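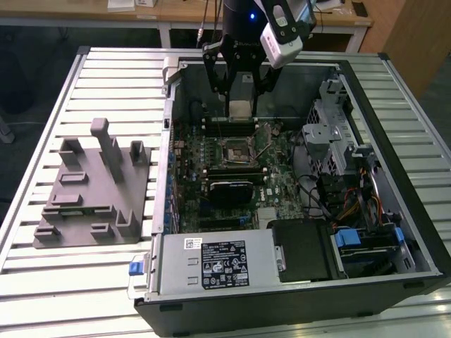
Einheit 4: Demontage von Altrechnern

Vorlesungsskript »Automatisierung in Werkstatt und Haushalt«, Issa Abou Jaoude
Stand: Samstag, 29. Mai 2021

Leitfrage: Kann ein Roboterarm heute die Arbeit am Zerlegeplatz übernehmen? Als Fall dient der Recyclingbetrieb Karam. Dort gingen im April 2.407 Geräte durch die Handzerlegung. Eine geübte Kraft braucht für einen Bürorechner 17 Minuten.

4.1 Greifen im engen Gehäuse

Der Greifer muss zwischen Kabeln und Blechkanten hindurch. Zwei Finger reichen zum Halten eines Blocks. Ein Kabel zur Seite zu legen und gleichzeitig zu ziehen, verlangt meist einen zweiten Arm.
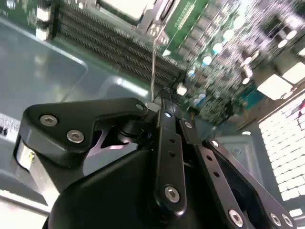

Abb. 4.2: Greifer über der Hauptplatine, im Hintergrund Speichersteckplätze und Kondensatoren.

4.2 Prozessorsockel

Schrauben und Hebel sind für Menschenhände gebaut. Der Mensch spürt, wann eine Schraube greift – der Arm braucht dafür eine Kraftmessung. Reste von Wärmeleitpaste erschweren zudem die Bilderkennung.
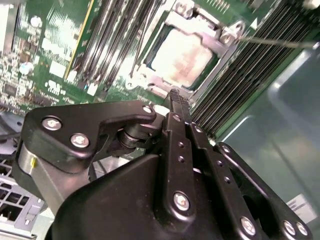 Abb. 4.3: Greiferfinger am Sockelbereich. Auf der hellen Fläche Spuren, die an Wärmeleitpaste erinnern.

4.3 Speichermodule

Reihenfolge von Hand: Riegel öffnen, Modul an beiden Enden fassen, senkrecht abziehen. Schräger Zug verkantet das Modul.

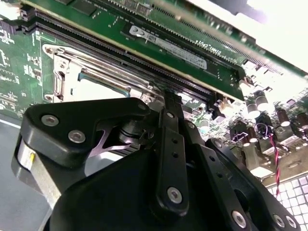 Abb. 4.4: Speichermodul mit Barcode-Etikett im Steckplatz, links der Halterahmen des Sockels.

4.4 Stand der Technik

Bei bekannten Modellen und fester Lage sind einzelne Schritte machbar. Gemischte Ware bleibt Handarbeit. Im Haushalt ist die Lage ungünstiger, dort liegt selten etwas zweimal gleich.

Aufgabe bis zur nächsten Sitzung: Zerlegen Sie einen Altrechner und notieren Sie jeden Griff, für den Sie beide Hände brauchen.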